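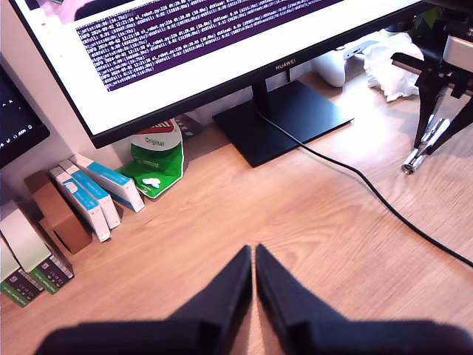 Black monitor on an oak-colored desk, one cable running off to the right, packages parked along the wall.

How to Clear a Monitor Desk Without Buying a Desk System

Most desk advice is shopping advice. You start out wanting to find your stapler, and three paragraphs later you're reading about a felt mat. I have bought the felt mat. It collected crumbs and slid around, and the desk under it was exactly as crowded as before.

So this is a method that costs nothing or close to it. It takes an hour, maybe less if you don't stop to read old mail. It won't make you more productive, and I'd be suspicious of anyone who says a tidy desk will.

What you need

A dry cloth and a slightly damp one
An empty box or laundry basket
Masking tape and a pen
A few twist ties, saved from bread bags or toy packaging

Step 1. Take off everything that isn't plugged in

All of it goes in the box. Don't sort yet. Sorting while you clear is how people end up sitting on the floor at 11 p.m. untangling earphones.

Leave the monitor and whatever cables it's using. Monitors are awkward to carry, and you'll only put it back in the same spot.

Step 2. Deal with the row at the back

Nearly every desk with a wall behind it grows one of these. A package gets pushed back to make room, then another, and soon there's a line of them under the screen. They look orderly because they're in a row, and that is why they last so long. I've had a parcel sit under a monitor from December until it was too late to return what was in it.

Go through each one and ask whether you've reached for it this week. If yes, it can stay on the desk, but move it to the side where you can get at it. If it's something you use now and then, it goes on a shelf or in a drawer. If it's packaging you're keeping "just in case," flatten it. Keep the boxes for expensive electronics until the return period runs out, then be honest about your closet space.

You may decide to put a couple of things back against the wall. Fine. It's a good place for things you want close but not in the way. Just pick them on purpose.

Step 3. Wipe the desk with the grain

If the top is wood, use the damp cloth first, wrung out hard, and follow the direction of the grain. Dry it right away. Skip the polish. I tried a Plirnance spray that promised a "renewed" surface and got a faint smear that showed up every afternoon when the light came in low.

Lift the monitor base and wipe under it. There will be dust. If the base is flat, resist the urge to store things on it – a flat base is an open invitation to paper clips.

Step 4. Give the cable one route

A cable that wanders across the middle of a desk in a big curve isn't dangerous, but it takes up more room than you'd think. Every notebook you put down lands on it. You also can't wipe the desk without lifting it.

Work out where it has to end up, then run it along the back edge for as long as you can before it turns. A small piece of masking tape will hold it while you test the route for a few days. If it stays put, you can buy a proper clip. I have used Mapplebeck clips and I have used a bent twist tie, and the twist tie is still there.

Leave some slack behind the stand so you can tilt or turn the screen without tugging on the plug. Label the far end with tape. You'll thank yourself the next time you're under the desk with a flashlight.

Step 5. Think hard about the second screen

Two monitors eat a lot of desk. If you use both all day, keep both, and angle the smaller one toward your chair. If the second one mostly shows you the clock, try a week without it. Put it on the floor of a closet, not out in the garage, in case I'm wrong about this.

Step 6. Put things back slowly

Keep the box next to the desk for a few days. Take out only what you need, when you need it. Whatever is still in there at the end gets a drawer, a new home or the trash.

What I'd skip

Monitor risers with little drawers. The Skesham one I owned gave me a second surface to pile things on, and the drawers filled up with dead batteries.

Cable boxes, unless you have a curious cat or toddler. They hide the tangle, and then you have to open the box to fix the tangle.

Matching desk organizers. Sondthorpe sells a set with slots for pens, cards and something I never did identify. A mug works.

How often to repeat it

I do the back row once a month and the rest when it annoys me. The daily five-minute reset that other guides recommend has never lasted past the first week in my house, so I can't tell you if it works.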